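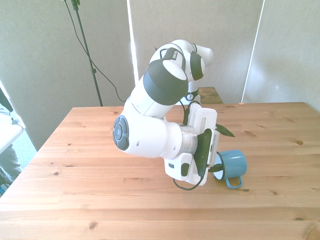
Diary / Home and away

Friday, late

Feet up at last! Zarmeena's train was delayed so I'd been hanging round the station since half five with a cheese pasty going cold in my bag, and then she came through the barrier with two suitcases and a cello. A cello! She'd only said she was bringing "a bit of music".

We got it home in Etornam's car with the front seat flat and me squashed in the back under the neck of it. Then three flights up, Zarmeena going backwards and shouting at every corner. Mrs Virk came out to see what the noise was and ended up holding the doors for us.

Tea was lentils, as I hadn't got to the shops. Sobia rang in the middle to ask if I'm still doing the allotment open day in April and I said yes before I'd thought about it, so that's the rhubarb to sort out, and the shed roof - still flapping. I looked up felt and it's about 9 quid a roll, not too bad.

Zarmeena played us a bit after supper, very quietly with the window shut. I'd forgotten how good she is. She's asleep on the sofa bed now and the cello has got my armchair.

Must ring Mum tomorrow. Also bin bags, milk, stamps.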